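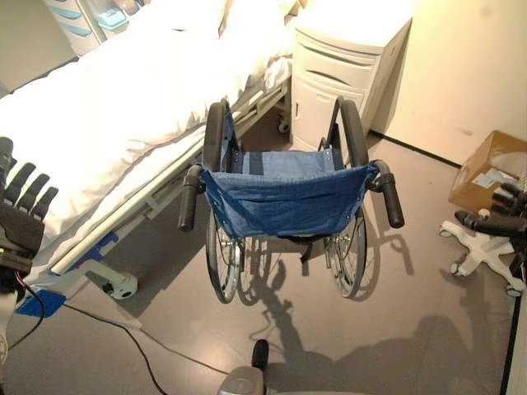
Getting a duvet cover on and off without losing your temper

I used to dread changing the duvet more than any other job in the house, and that includes the oven. I'd end up with my head inside the cover, one corner missing and the whole thing in a lump at the bottom. These days it takes me 2 minutes, so here's how I go about it.

Turn the cover inside out first and lay it flat on the mattress with the opening at the foot. Put the duvet on top and line up the corners. Then roll the lot up from the head end, nice and tight like a Swiss roll, fold the open end of the cover round the roll and do up the buttons in the middle. Unroll it back towards the pillows and give it a good shake. Magic! (Well, it felt like it the first time. My sister still prefers the burrowing method and won't be told.)

If your duvet slides about inside the cover, sew a bit of cotton tape to each corner of both and tie them together. I bought a reel at the market in Tallton two years ago and I'm still using it.

Washing next. Most doubles won't fit a normal drum, so I take mine to the launderette in March and again before the clocks go back. Go easy on the powder - too much and it never rinses out. For a patch of spilt tea I just push the filling away from the spot, tie it off with an elastic band and dab the fabric with 250 ml of warm water and a squirt of washing-up liquid. Rinse, blot, leave it over the airer.

Drying is where people go wrong. It can feel fine on the outside and still be damp in the middle, so take it out of the dryer every 10 minutes and shake it, and squeeze the thick bits before you put it away.

Oh, and pull the covers right back in the morning while you have your breakfast. Making the bed the second you're out of it just traps the damp in.

Pillows are a whole other story and I'll do those next time.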